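Visita ao bairro de Aketti: as casas com quintal e a avenida que chegou depois

Fui a Aketti em fevereiro de 2025, numa visita organizada pela Kikness, uma pequena associação que abre casas antigas ao público duas vezes por ano. O grupo encontrou-se junto ao antigo posto dos correios, no início da Avenida Brumik, e seguiu a pé. Pagámos a inscrição no local e recebemos um mapa dobrado em quatro, com as casas numeradas pela ordem do percurso.

A Avenida Brumik foi aberta sobre terrenos de pomar. Antes dela havia um caminho de terra que ligava o poço à capela, e as casas ficavam viradas para esse caminho, de costas para onde hoje passam os autocarros. Isso explica que várias delas tenham a porta principal numa travessa estreita e a cozinha sobre a avenida. Quem passa de carro vê as traseiras e pensa que é a fachada.

Segundo Marcela Tichý, que guiou a visita, um levantamento antigo registava 226 casas com quintal no bairro. O levantamento feito pela associação em junho encontrou 80. As restantes foram divididas, acrescentadas ou demolidas para dar lugar a prédios de quatro e cinco andares. Os lotes originais tinham quase todos a mesma largura e eram muito compridos, com a casa à frente, o quintal ao meio e um telheiro ao fundo para lenha e ferramentas.

Entrámos primeiro no número 219, uma casa térrea de paredes grossas, com corredor central e dois quartos de cada lado. O chão é de mosaico hidráulico na sala e de ladrilho simples no resto. O quintal foi reduzido a metade quando se alargou a avenida, e o muro actual corta a meio o que era o canteiro da horta. Ficou a nespereira, encostada ao muro.

A segunda casa, na Travessa Yap, está em melhor estado. A família manteve a cozinha no anexo, separada do corpo principal por um pátio coberto, como era costume por causa do fumo e do calor. O fogão a lenha já não se usa, mas a chaminé foi limpa e recuperada. Estivemos ali bastante tempo, em parte porque começou a chover e o pátio era o único sítio onde cabíamos todos.

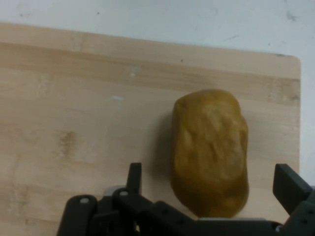 Shiela Tan lembrou que a travessa nem sempre teve esse nome e que, na infância dela, todos lhe chamavam o Beco do Poço. Disse também que os quintais comunicavam entre si por pequenas cancelas, e que se podia ir de uma ponta à outra do bairro sem pisar a rua. As cancelas desapareceram quando os lotes começaram a ser vendidos em separado.

Marcela Tichý confirmou a história das cancelas e mostrou-nos o vestígio de uma delas, um vão tapado com tijolo no muro do lado norte. O nome da travessa é mais difícil de datar. Há uma planta em que aparece Yap e outra, sem data, em que não aparece nome nenhum.

A última paragem foi a antiga serração, hoje armazém. Só se visita por fora. A associação gostava de instalar ali um arquivo do bairro e já reuniu mais de 1,000 fotografias e papéis emprestados pelos moradores, guardados por agora numa sala da junta. O proprietário ainda não respondeu à proposta de arrendamento.

O percurso dura duas horas e meia, sem contar com a chuva. Há degraus altos nas duas casas e o piso da travessa é irregular – convém levar calçado fechado. Estacionar na avenida é difícil durante a manhã. O autocarro pára em frente aos correios, e o café da esquina abre cedo.

A próxima abertura inclui uma terceira casa, ainda em obras no telhado. As inscrições fazem-se na sede da Kikness, no primeiro andar do edifício dos correios.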